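[缝补与改衣] 回复:松紧腰的裤子,换松紧带还是整个腰头拆掉重做

发件人:Prasert Khamphan
日期:2020年12月12日
收件人:缝补与改衣邮件列表

先放一张裤子的图,下面接着说。

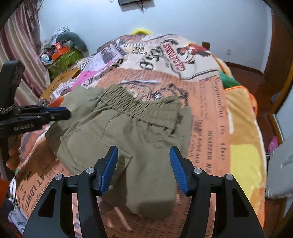 Halim 在上一封信里问,腰头里的松紧带如果是和面料一起车死的,到底有没有必要全拆,他自己的做法是只在后中拆开一小段,把旧带子剪断抽出来。我把他的原文引在这里,然后逐段回。

> 各位好,
> 我手上有几条穿了好几年的棉布裤,面料都还结实,就是腰松了,走几步要往上提一次。
> 以前我都是在后中拆开四五厘米,把旧松紧带剪断,新的用别针别在旧的一头,从另一头拉出来,新的就跟着进去了,十分钟一条。
> 可是这次有两条拉不动。翻过来看,腰头上有好几道横的明线,松紧带是被线一道一道压住的。
> 我想问:一,这种有没有不拆线的办法;二,新带子该剪多长,我每次都是在腰上比一下,做出来有时紧有时松;三,白色的普通松紧带洗几次就没劲了,大家买的是什么。
> 另外裤脚也磨了,想顺便改短,先改哪头有没有讲究。
> Halim

第一个问题。没有不拆线的办法。多道明线的腰头,松紧带在工厂里是拉开以后和面料一起过多针机的,每一道线都从带子上穿过去。硬拉只会把面料拉出一排小洞。我前年弄坏过一条,洞正好在后腰,后来只能贴一块布盖住。

拆这种线不要从正面挑。翻到反面,找链式线迹的收尾那一头,挑断一针,顺着方向拉,有时一整道能一次拉下来。如果是平缝线,就每隔四五针挑断一处,再从正面把长线抽走。线头用胶带粘,比用手捡快得多。全部拆完大概要一个晚上,别指望十分钟。

拆完以后先不要急着装新带子。把腰头用蒸汽熨平,针眼会收回去不少。棉布缩过水的,这一步尤其要做,不然量出来的长度不准。

第二个问题,长度。不要在腰上比,手松手紧差得很多。我的做法是先量穿裤子那个位置的腰围,不是最细的地方,吸气呼气之间取中间值,再按带子的弹性打折扣。普通织带乘以零点九,软一点的针织带乘以零点八五,另加两厘米搭接。剪好之后先用别针接成一圈,套在身上坐下、蹲下各试一次,勒就放一厘米。试完再车。

腰头面料的周长也要核对。新带子拉到最开的时候,必须能跟面料一样长,不然穿的时候胯过不去。这一点有人在列表里讲过,我当时没在意,结果做出一条只能从头上套的裤子。

装回去的时候,把带子和腰头各分成四等份,做好记号,对着记号别住,一段一段拉着车。原来的明线有几道就车几道,间距按原来的针眼走。家用机车多道线,容易越车越歪,建议先车中间一道,再往上下两边加。针脚放长到三毫米以上,太密的话带子会被扎得没有弹性。针用圆头的,尖头针会把橡筋丝扎断,洗几次以后断头会从面料里钻出来。

如果嫌麻烦,可以只车上下两道,中间做成通道,以后再换就可以抽。缺点是带子会在里面翻卷,洗完要用手理平。在两侧缝各竖着车一道固定线,翻卷会少一些。

第三个问题,带子。我用过三种。Harus 的白色织带便宜,做睡裤够用,外穿的裤子我不用了,热水洗过以后明显变长。Elik 的针织带软,贴皮肤不硌,宽度选三厘米的。还有一种没有牌子的黑色带子,是 Groswood 那边的辅料店按卷卖的,一卷34米,我和另外两位列表成员分过一卷,到现在还没有发现问题。7月那次团购的账,我这里还留着,如果凑得到人可以再买一次。散买每米的价格高不少,只改一两条的话也无所谓。

买回来的带子先过一遍水,晾干再剪。我见过预缩不够的,第一次洗就短了将近两厘米,腰上勒出一圈印子。

裤脚的问题。先改腰,后改裤脚。腰头的位置一变,裤长就跟着变,先改短了再换松紧带,裤脚可能会吊起来。腰做好之后穿一天,坐过、走过,再穿上平时配的鞋量裤长。前后不要剪得一样长,后面可以比前面低半厘米到一厘米。

磨破的裤脚,如果只是折边那条线磨穿,不用剪短很多。把原来的折边拆开,沿着磨穿的地方剪掉,再按原来的宽度折上去就行,一般只短一厘米多。如果不想短,就在里面接一圈贴边,颜色相近的薄棉布都可以,厚布会让裤脚撑开。

顺带回答前几天别的信里问到的几件事:

带抽绳的松紧腰,抽绳眼附近先加一小块黏合衬再动手,不然拆线的时候布容易脱丝。

贴袋袋口脱线,补的时候在两个角上多打几针倒回针,或者车一个小三角。口袋受力都在角上,中间那一段倒很少坏。

腰头上有金属扣的,先看能不能绕开。扣子如果压在松紧带上面,不要撬,撬下来多半装不回去。在扣子两侧各留一段旧带子,把新带子接到旧带子上,搭接处车一个方框加叉。

线的问题,我一直用涤纶线,一个4,000码的大线团用了三年还没完。纯棉线颜色好看,可是缝在松紧部位容易断。裤裆和后腰我都只用涤纶。

另外提醒一下,列表的旧信存档现在可以按主题搜索了,搜“腰头”能找到不少,其中有一封讲怎样把松紧腰改成半松紧,前面平、后面皱,写得很细,我照着做过两条。那种改法对肚子比较大的人好穿,前面不堆布,上衣塞进去也平整。

Halim 说的那两条裤子,如果方便,请把腰头反面的线迹形状写来,是链式还是平缝,一共几道,带子多宽。知道这些,才好说要不要连腰头一起换掉。要是面料在针眼处已经发脆,就别装回原来的腰头了,另裁一条新的接上去更省事。裁的时候直纹横纹要看清楚,腰头横着走的方向用直纹,不然会越穿越大。

Prasert Khamphan

回复时请删去不需要的引文,只留与自己有关的几行。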